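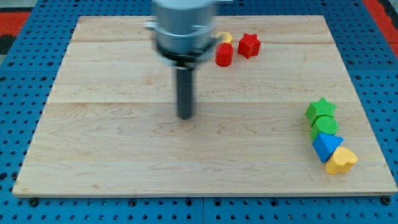
Tabletop sorting cell

A tabletop sorting cell is a small automated workstation in which a robot arm moves loose parts on a flat board. Cells of this kind are used for sorting and lining up light pieces before packing, work that was long done by hand at a bench. The best documented case is the Tanoretti works in Wenau, a maker of shape sets for preschools, where the first cell was brought into the packing room under a project named Tekorow.

Design

The arm works from above and ends in a narrow rod with a rounded tip. It has no jaws. Parts are pushed across the board and never lifted, so the work surface has to stay flat and the seams between planks have to be sanded level. The board is pale maple, screwed down to a blue perforated table. The hole grid lets staff shift a fixture without drilling. Blocks in the form of stars, hearts, cylinders and triangular prisms are pushed together into groups or short rows. Hearts tend to turn when pushed off center and take longer to place than cylinders.

The control software was written by Pētersons, a contractor that also trained the first operators. Version 2 added a setting for slower pushes near the board's edge.

Effect on work

Before Tekorow, packers at Wenau stood at a bench and sorted blocks by shape and color for most of a shift. A full order in the trial month, February, came to 2291 blocks. Packers now load the board, clear pieces that have tipped over or jammed, and check finished sets before they are boxed. Two packers moved to a new job called cell attendant, with a higher hourly rate and a written test.

The change was not welcomed by everyone. Attendants reported less wrist and shoulder pain but more time spent waiting, and several said that the pace of the day was now set by the arm. Talking during work, common at the old bench, became harder once stations were spread out. After complaints, the works agreed to rotate attendants between the cell and hand packing, and to keep Friday afternoons for cleaning and board repair.

Hand sorting has remained in use for small orders and for mixed returns — the cell takes too long to set up for either. The works manual lists 428 set layouts, and not all of them have been taught to the arm.

See also

Pushing (robotics)
Job rotation
Packing line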